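Print this page | E-mail this page

Filed under: Course Materials > Hotel and Lodging Operations > Unit 6

Unit 6. Room Inventory, Overbooking and the Walk

Handout for the session of 30 Oct 2023. Read with the Girard case packet, sections A through C.

6.1 The product

A hotel room night is perishable stock. A room left empty on a given night cannot be held over and sold the next day, and the cost of having had it available (mortgage, heat, front desk wages, insurance) has already been paid. The cost of servicing one more occupied room is small by comparison. It covers housekeeping labor, linen, guest supplies, breakfast where included, and the commission if the booking came through an agent.

Two results follow. First, a hotel has a strong reason to fill the last room at nearly any rate above the servicing cost. Second, it has a strong reason to protect some rooms from being sold too early at a low rate. Most of this unit is about the tension between the two.

Terms used below:

Capacity – all rooms that physically exist in the property.
Out of order (OOO) – rooms removed from sale for repair. OOO rooms are subtracted from capacity before any other figure is worked out.
Available to sell – capacity less OOO, less stayovers, less confirmed arrivals.
Authorization level – the number of rooms the hotel is willing to have booked for a night. It may be higher than capacity.
No-show – a confirmed guest who does not arrive and has not canceled.
Walk – to send a guest with a confirmed booking to another hotel.

Note that "sold out" has no fixed meaning. In some systems it means that bookings equal capacity. In others it means bookings equal the authorization level. Check which one is meant before reading any report.

6.2 Why bookings do not equal arrivals

Bookings fall away for several reasons. Guests cancel inside the free period. Guests fail to appear. Guests already in the house leave early, which is called an understay. Some loss runs the other way: guests extend, and a room expected back at noon is not returned.

The basic forecast for a single night is:

Expected rooms occupied = stayovers + expected arrivals – expected understays + expected overstays

where expected arrivals are confirmed arrivals multiplied by the show rate. The show rate should be kept by segment. A prepaid leisure booking, a corporate booking held on a company account and a tour group block do not behave alike, and a blended rate hides this. Lakeside and resort properties should also keep separate rates for weekends and for the foliage weeks in October, when late cancellation tracks the weather forecast.

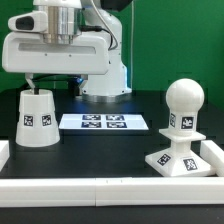 Fig. 6-1. Robot arm with two-finger gripper at a black tabletop, green backdrop.

6.3 Setting the authorization level

Two costs have to be weighed. The cost of an empty room is the contribution lost, meaning the rate less the servicing cost. The cost of a walk is the replacement room, transportation, any refund or credit, front desk time, and the lost future business of the guest. The last item is hard to measure and is often left out. Leaving it out makes overbooking look cheaper than it is.

The rule used in this course is the marginal one. Accept one more booking as long as the expected gain from filling a room that would otherwise be empty is at least equal to the expected cost of a walk. In symbols, let E be the cost of an empty room, W the cost of a walk, and p the probability that the additional guest arrives to find no room. Let q be the probability that the additional guest arrives and a room is free. Accept if:

q x E is greater than or equal to p x W

The case where the additional guest does not arrive adds nothing to either side, provided no penalty is collected. If a no-show fee is collected, it belongs on the left.

As W rises relative to E, the authorization level drops toward capacity. A remote hotel with no comparable property nearby has a high W and should overbook very little. A city hotel with several sister properties within walking distance can go further.

6.4 Worked case: the Girard

The Girard is a lakefront property operated by Daltier. It has 31 rooms, all of one type for the purpose of this exercise. On the night in question no rooms are OOO and there are no stayovers. The front office manager has set the authorization level at seven rooms above capacity, using a show rate taken from the previous season.

Students should note the following points before starting the calculation.

The property is small. With few rooms, the actual number of no-shows swings widely around its average as a share of capacity. An overbooking percentage that is safe in a hotel of 1,000 rooms can produce walks on a regular basis in a small one.

The show rate is old. It was taken before the property began selling prepaid rates through the Ciken channel. Prepaid guests show at a higher rate, so the old figure overstates the expected loss.

The nearest comparable hotel is the Setidon, on the opposite shore. It fills on the same nights as the Girard. A replacement room is least likely to be found exactly when one is needed – W should therefore be estimated for a peak night and not from the annual average.

6.5 Procedure for walking a guest

The decision is made by the manager on duty and not by the desk agent. By late afternoon the desk should have a list of remaining arrivals with segment, length of stay, membership status and expected arrival time. Replacement rooms are secured before the first walk, while they can still be had.

Common practice is to walk one-night guests before guests on longer stays, and never to split a party. Guests with mobility needs, families with small children and guests arriving very late are not walked. Arrival time alone is a poor basis for choosing, although it is often what decides the matter.

The guest is told in private, away from the line at the desk. The hotel pays for the first night and for transportation, forwards calls and mail, and offers a return the next day if the stay continues. Each walk is entered in the log with the rate, the receiving hotel and the full cost. Without the log, W cannot be estimated for the next season.

6.6 Problems

1. Using the segment table in section B of the case packet, compute the show rate for the Girard by segment and then as a blended figure. State the difference in expected arrivals.

2. Six of the confirmed arrivals are moved from the corporate segment to the Ciken prepaid segment. Recompute expected arrivals and state whether the authorization level should change.

3. Estimate W for a peak night using the cost items in section C. List any item you had to assume.

4. Repeat problem 3 with the Setidon closed for the season.

Show all work. Round rates to two decimal places and rooms to whole numbers, at the last step only.

Next unit: group blocks, cutoff dates and attrition clauses.

Print this page | E-mail this page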